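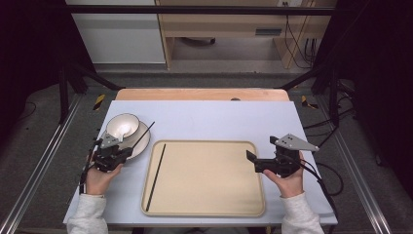
Self-service trays return to Bedov lunch hall

27 June 2018

The lunch hall at Bedov will go back to self-service trays next month, two years after it switched to meals handed over the counter. Flilosico, the company that runs the kitchen, said the change covers all 296 seats and will not affect prices.

Under the new setup, each diner picks up a large beige tray with a raised rim, then a white bowl and a plate to go under it. Spoons and black chopsticks will be kept next to the bowls, and diners can take either or both. Forks and knives stay at the far end of the line, by the bread.

The old trays were dark brown and had almost no edge. Kitchen staff had complained that bowls slid off them on the way to the tables, especially on soup days. The new ones were chosen after a trial in December, when three types were tried over four weeks. Diners who filled in a comment card mostly liked the larger size, though a few said it was awkward to fit four trays on one of the smaller tables.

The bowls and plates come from Hellström, which also supplies the cups. Flilosico said the plate is meant to be used with the bowl on soup and noodle days and by itself for sandwiches. Replacement pieces have been ordered for the first year, and chipped bowls should be handed in at the counter.

Chopsticks will be the reusable kind. During the trial, single sticks often ended up in the tray stack or the trash, and the kitchen was short of full pairs by the third week. Diners are asked to lay both chopsticks flat on the tray when they finish, with the spoon left in the bowl, so that staff can sort them quickly at the return window.

The return window is moving as well. It will be on the left side of the hall, next to the water taps, where the newspaper rack used to be. Nison, the contractor fitting the new shelves, expects the work to take two days. The hall will stay open during that time, but hot meals will end half an hour early.

Diners who cannot carry a tray can still ask for their meal to be brought to the table. Orders for this can be placed at the counter or by phone before 11 a.m. The menu for the first week will be posted at both entrances.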